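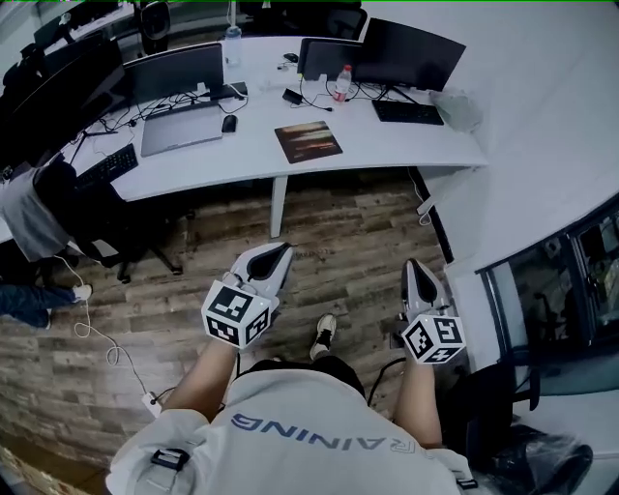
Cómo ordenar los escritorios de una oficina compartida

En nuestra oficina de Prulldale los escritorios son blancos y se ve todo: el polvo, los cables, la marca de la taza. Escribo los pasos como los hago yo, los viernes después de las cuatro de la tarde. El español no es mi lengua primera, así que pongo frases cortas.

Qué se necesita: 2 paños de microfibra, agua con muy poco jabón, cinta de velcro para cables y un marcador fino.

Paso 1. Vaciar la superficie

Cierre el portátil y póngalo en una silla. El teclado y el ratón van con él. Las tazas y botellas van a la cocina, también si no son de usted. Los monitores se quedan en su lugar, solamente se giran un poco para limpiar detrás.

Paso 2. Los cables

Desenchufe uno por uno y escriba el nombre del aparato en un trozo de cinta. Después junte los cables y bájelos por una sola pata del escritorio. Yo uso el velcro de Skuvport, referencia 647, que se corta con tijera. Deje un poco de cable suelto arriba, para poder mover el monitor.
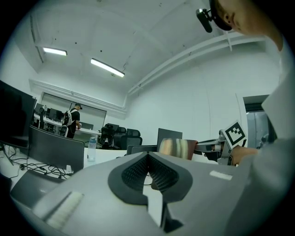 Etier comentó en esta página que en su oficina prefieren no atar los cables del portátil, porque la gente cambia de mesa cada día y al final cortan el velcro. Me parece correcto. En mesas sin dueño fijo, ate solamente los cables del monitor.

Paso 3. Limpiar el tablero

Pase el paño húmedo desde el fondo hacia el borde y seque en seguida con el otro. En un escritorio curvo conviene seguir la curva, si no, quedan rayas. La pantalla se limpia en seco y sin apretar.

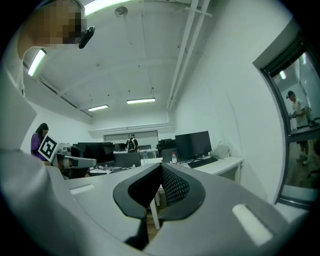
Paso 4. El suelo y las sillas

Saque las sillas al pasillo y barra debajo de las mesas. En un suelo de tablas el polvo se mete en las juntas, y allí hay que barrer a lo largo. Por último devuelva las sillas y encienda un monitor para comprobar que todo quedó enchufado.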